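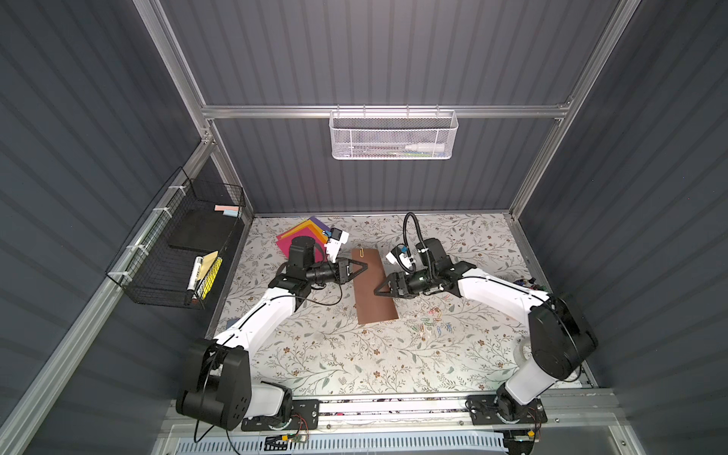 Dos blocs de notas adhesivas, uno rosa y otro azul claro, en una cesta de rejilla negra.

Vigilia de las Lámparas de Wadetti

La Vigilia de las Lámparas es una celebración religiosa anual de la Comunidad de Wadetti, movimiento cristiano de carácter laico con sede en Flumcombe. Se celebra en julio, durante dos noches seguidas, y reúne a fieles de las distintas casas de oración del movimiento. Es la fiesta mayor de su calendario, por delante incluso de la Pascua en cuanto a asistencia, aunque no en rango litúrgico.

Nombre

En los primeros boletines aparece como «Noche de las Lámparas» o simplemente «la Noche». El término «vigilia» se impuso cuando se añadió la segunda noche. En la casa de Chiba se usa todavía el nombre antiguo. No confundir con la Vela de Nilora, retiro de silencio que el mismo movimiento organiza en otoño y que no lleva procesión.

Origen

La tradición la atribuye a Benedikt Reuter, predicador laico y fundador de la comunidad. Según el relato más repetido, Reuter quedó aislado por una crecida del río en una granja de Wadetti, con cinco familias, y pasó la noche leyendo salmos en voz alta a la luz de una sola lámpara de aceite. Al amanecer cada familia se llevó una llama a su casa. De ahí el gesto central de la ceremonia.

El relato tiene variantes. En una de ellas no hay crecida sino un entierro aplazado por la nieve, cosa difícil de casar con una fiesta de julio. Los boletines más antiguos no mencionan ni una cosa ni la otra; hablan sólo de «la lectura larga». Reuter no dejó nada escrito sobre el asunto – sus cuadernos conservados son casi todos de cuentas y de sermones.

Desarrollo

Primera noche. Llamada Noche de la Lectura. Empieza a la puesta de sol, sin saludo ni canto de entrada. Se leen los salmos seguidos, por turnos, un lector de cada casa. Los lectores no se presentan ni dicen de dónde vienen. Entre salmo y salmo, silencio breve. La sala está a oscuras salvo la lámpara del atril, llamada lámpara madre. La costumbre pide ayuno desde mediodía, excepto enfermos, niños y embarazadas. Al terminar la lectura se bebe agua y se retira la gente sin hablar.

Segunda noche. Llamada Noche del Reparto. Es la más concurrida. Consta de:

Entrada de la lámpara madre, llevada por el miembro más joven que haya cumplido la edad de compromiso.
Predicación. Tradicionalmente sobre la parábola de las diez vírgenes (Mateo 25), aunque no es obligatorio.
Nombramiento de los difuntos del año. Se leen los nombres sin apellido.
Reparto de la llama, de mano en mano, desde el atril hacia las puertas.
Procesión hasta el río y bendición final.

La procesión se hace cantando el himno «Aceite para el camino», de melodía sencilla, cuatro versos por estrofa. En la orilla el oficiante pronuncia la bendición y los asistentes vuelven a casa con la lámpara encendida. Apagarla antes de llegar no se considera falta, pero muchos fieles mayores lo evitan.

Objetos y vestimenta

Lámpara madre: de latón, con dos mechas. La que se usa en Flumcombe no es la original, perdida en un traslado. La mecha doble se interpreta como la ley y la gracia; otra lectura, más tardía, habla del amor a Dios y al prójimo.

Lámparas menores: de barro o de vidrio, según la casa. En Chiba se emplean faroles de papel por norma del recinto donde se reúnen, que no admite aceite. La sustitución fue discutida en su momento y hoy se acepta.

Vestimenta: no hay hábito. Los lectores llevan una banda de lino crudo sobre el hombro izquierdo. El oficiante no lleva ninguna señal – rasgo que el movimiento considera propio y que aparece ya en las primeras normas internas.

Significado

La teología de la comunidad no considera la Vigilia un sacramento. Se la define como «memorial de la palabra compartida». El reparto de la llama representa la transmisión de la fe dentro de la familia, entendida en sentido amplio: los fieles sin parientes en la comunidad reciben la llama de un padrino de lámpara, designado en primavera. El padrinazgo dura toda la vida y suele incluir la visita en caso de enfermedad.

El paso al exterior, hacia el río, se relaciona con el bautismo, aunque no se bautiza esa noche. Hubo intentos de unir ambas cosas, sin exito. El argumento contrario, que acabó prevaleciendo, era que el bautismo pertenece a la Pascua.

Difusión

Durante décadas se celebró sólo en Flumcombe. La primera casa en tener Vigilia propia fue la de Nilora, al principio con una sola noche y sin procesión. Después Chiba. Las demás casas envían lectores a la sede central. La celebración de Flumcombe reúne a 3,000 personas en la segunda noche, según cifras del propio movimiento; no hay recuento independiente.

Desde hace unos años se permite asistir a no miembros, que pueden recibir la llama pero no leer. Las normas vigentes, aprobadas el 3 de octubre de 2019, recogen esta apertura y fijan por primera vez el orden de la segunda noche por escrito. Hasta entonces se trasmitía de oficiante a oficiante, con diferencias notables de una casa a otra.

Críticas y debates

Dentro del movimiento, un sector pide volver a la noche única. Alegan que el Reparto ha desplazado a la Lectura, con mucha menos asistencia, y que los que sólo acuden a la segunda noche se pierden la parte esencial. El sector contrario recuerda que la lectura completa de los salmos resulta muy larga para familias con niños. Una propuesta intermedia, leer sólo los salmos graduales, se ensayó en Nilora y sigue en uso allí.

Desde fuera se ha señalado el parecido con el lucernario y con la Vigilia Pascual. La comunidad no niega la influencia. Menos clara la relación con las procesiones fluviales de la comarca, anteriores a Reuter y de las que queda poca documentacion.

Véase también

Comunidad de Wadetti
Vela de Nilora
Padrino de lámpara
Lucernario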